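발표자 노트: 가늘고 긴 물건의 보관과 정리
월요일 오전 세션, 발표 Yhon Bermúdez

슬라이드 1
인사는 짧게. 이름과 소속(Hekent 자재 정리 담당)만 말하고 바로 시작한다. 질문은 끝에 받는다고 미리 안내할 것.

슬라이드 2
오늘 다룰 물건은 봉, 관, 막대다. 상자에 넣기에는 길고 벽에 기대 두면 미끄러진다. Esard 창고를 정리할 때 선반에서 나온 봉과 관이 109개였다. 길이별로 묶여 있던 것은 없었고, 재질 표시가 붙은 것도 거의 없었다. 처음에는 굵기로 나눴다가 이틀 만에 그만뒀다. 꺼내는 사람은 굵기보다 길이를 먼저 찾는다. 그래서 길이로 다시 나눴고 칸은 6개로 정했다. 칸 번호는 왼쪽부터 짧은 순서다. 순서를 반대로 하자는 의견도 있었는데 출입문이 왼쪽이라 그대로 두었다.

슬라이드 3
잡는 위치 이야기. 긴 봉은 끝을 잡으면 반대쪽이 처진다. 가운데 가까이를 잡고, 내려놓을 자리를 먼저 본 다음 움직인다. 비스듬히 든 상태에서는 아래쪽 끝이 어디로 가는지 놓치기 쉽다. 이 슬라이드에서는 말을 천천히 할 것.

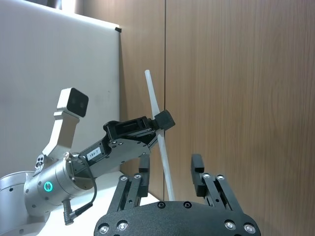 비스듬히 잡은 흰색 반투명 봉

청중에게 봉의 아래쪽을 보라고 말한다. 위쪽을 물고 있는 검은 손끝은 눈에 잘 들어오지만, 아래쪽은 벌어진 두 손가락 사이를 지나가기만 하고 잡혀 있지 않다. 맨 끝은 가려서 보이지 않는다. 선반 앞에서 주의할 곳도 이 끝이다. 옆 칸의 물건을 건드리는 쪽은 대개 아래쪽 끝이다.

슬라이드 4
색과 재질. 흰색 반투명은 겉만 보고 재질을 적지 않는다. 플라스틱인지 확실하지 않으면 라벨의 재질 칸을 비워 두고 길이와 지름만 적는다. Baptista 현장에서는 짐작으로 적은 라벨을 다시 떼느라 거의 2시간을 썼다. 라벨은 끝에서 한 뼘 안쪽에 붙인다. 끝에 바로 붙이면 꽂고 빼는 동안 벗겨진다.

슬라이드 5
눕힐지 세울지. 짧은 것은 세워서 통에 꽂고, 긴 것은 눕혀서 받친다. 받침은 2곳이면 된다. 세워 둘 때는 통 바닥에 고무판을 깐다. Statport 쪽에서 천으로 감싸는 방법을 물어본 적이 있는데, 꺼낼 때마다 풀어야 해서 권하지 않았다. 다만 표면에 흠이 나면 안 되는 물건은 따로 감싸 둔다. 시간이 모자라면 이 부분은 건너뛴다.

슬라이드 6
질의응답. 칸막이 치수를 묻는 사람이 있으면 나눠 준 종이 뒷면을 보라고 한다. 3월에 바꾼 라벨 양식도 같은 종이에 있다. 남은 종이는 출구 옆 탁자에 둔다.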